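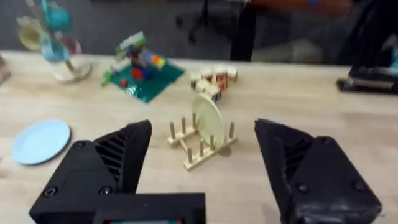

The Bara Brith Affair

My aunt Flor left me her half of the café in May, and the other half already belonged to Cledwyn Harries, who hadn't spoken to her for five years. I didn't know that when I signed. I thought I was getting a nice little place by the harbour with a good oven and a bit of a view, and that the man in the flat upstairs was just shy.

He wasn't shy. He came down on my second morning in a cardigan and slippers, stood at the till and said, "You've moved the sugar."

I said I had, yes, it was in the way.

"It was there so people could reach it," he said, and he moved it back, and went upstairs again. I heard the slippers the whole way. That was the first thing he ever said to me, and for a good week it was the only thing.

I should explain about Flor. She was Flor Ccori, my mother's sister, and she came over from Arequipa for a year to learn English and stayed for the rest of her life, mostly (she said) out of stubbornness about the weather. She met Cledwyn at a chapel supper. They were never a couple, or if they were then they hid it beautifully, but they ran that café together for ages and people in the town said their names as one word. FlorandCled. Are you going down to FlorandCled's. And then one day they fell out, and she did the mornings and he did the afternoons, and they left each other notes about milk.

I found the notes! She'd kept hers in a Thongdee biscuit tin under the counter, hundreds of them. "Milk low. C." "Boiler man coming at 2. C." "Your scones are dry. C." I laughed out loud at that one, on my own, in an empty shop with my coat on. Her scones were dry. I loved her very much and they were like eating a hat.

So there I was, Leidy Huamán, thirty-odd and newly unemployed, with half a café and a silent partner who really was silent. I rang my cousin Brayan, who is the only person in our family with any head for money, and asked him what I should do.

"Buy him out," said Brayan.

"With what?"

"How much have you got?"

I told him. It was 630 pounds. There was a long pause and I could hear him eating something.

"Be nice to him, then," said Brayan.

I tried being nice. I took him up a coffee every morning and left it outside his door, and every morning the cup came back washed, upside down on the bottom stair. I asked him about the boiler. I asked him about the weather, the tide, the rugby, which I know nothing about, and I got the scores wrong and I think it caused him real pain. Nothing. He did his afternoons, two till five, in a tie, and I hung about in the kitchen pretending to sort the spoons.

It was Roksolana who told me in the end. Roksolana Tkachuk had the wool shop next door and she came in for her lunch at ten past twelve and ate it standing up, always, with one eye on her own front door in case of customers. I asked her straight out what they'd fallen out over. I'd been imagining all sorts, you know. Money. A proposal. A secret child in Aberystwyth.

"The cake," she said.

"What cake?"

"The fruit one. With the tea in." She waved her sandwich about. "It was his mother's recipe, nobody was to have it. And Flor gave it to a magazine."

"She never."

"She did. With her photograph. He bought every copy in the town, forty-six of them, and put them in the recycling. I helped him carry them." She looked a bit ashamed. "Then I took one out again. It's a very good cake."

Well, I went home and turned the flat over. I knew Flor would have kept a copy, she kept everything, she kept the instructions for a kettle she'd thrown out years before. And I found it in the end, in with the Christmas cards. There she was on page thirty, squinting, in the blue apron, holding a loaf as if somebody was about to take it off her. "Flor's Famous Bara Brith." Not a word about Cledwyn, or about his mother. Oh, Flor, I thought. Oh, you daft woman.

But tucked in behind it there was a letter. It was to the magazine, in her lovely square handwriting, and it said that they had made a mistake, that she'd told the young man on the phone very clearly that the recipe belonged to Mrs Harries of Bryn Terrace, and that she wanted it put right in the next issue in print of the same size. There was a second letter, a bit ruder. And a third, which I won't repeat, because she'd run out of English by the bottom of the page and gone on in Spanish. Behind those was one reply, two lines long, saying they were sorry but they didn't do corrections for recipes.

I sat on the floor for a long time. What I couldn't make out was why she hadn't just shown him. The stairs were right there! You could have shouted it up. But then I thought about my mother, and my grandmother, and frankly me, and I thought, no, she'd have been waiting for him to ask. She'd have thought that he ought to know her better. And he'd have been up there in his slippers waiting for her to say sorry.

I didn't know how to give it to him. I practised a speech in the bath and it was terrible. What I did, in the end, was make the cake. I soaked the fruit overnight in the strong tea, as it said, and I was up before it was light, and I burnt the first one because the oven runs hot on the left and no one had mentioned it. The second one came out all right. I cut two slices and buttered them, and I put them on a tray with the coffee and the letters underneath, and I wrote a note. "Milk low. Please read. L."

Then I went down and opened up, and served a family from Wrexham, and dropped a jug.

He came down at eleven. He never came down at eleven. He had his tie on already but it was crooked, and he stood at the till exactly where he'd stood the first time, with the cup in his hand, unwashed.

"You've used the wrong tea," he said.

I said I'd used what was in the cupboard.

"It wants to be stronger. My mother used to let it go black." He put the cup down. He looked at the sugar, which was where he'd put it all those weeks ago, because I'd never dared touch it again. "Three letters," he said.

"Yes."

"She never said."

"No."

"Was that Spanish rude, on the last one?"

"Very," I said. "I can translate it, if you like."

He thought about it. The family from Wrexham had gone quiet and were pretending to look at the boats. He took a tea towel off the hook and started drying the pieces of the jug, I don't know why, they were going in the bin, but he dried every one and laid it on the counter.

"Go on, then," he said.

So I did, and I did the voice as well, hers, with the finger. When I got to the part about the editor's grandmother he made a noise I thought was a cough. He had to sit down. Roksolana came in for her lunch a whole hour early, she must have been watching through the glass, and found the pair of us at the window table with the rest of the loaf between us, and she got herself a plate without asking and, for the first time since I'd known her, pulled out a chair.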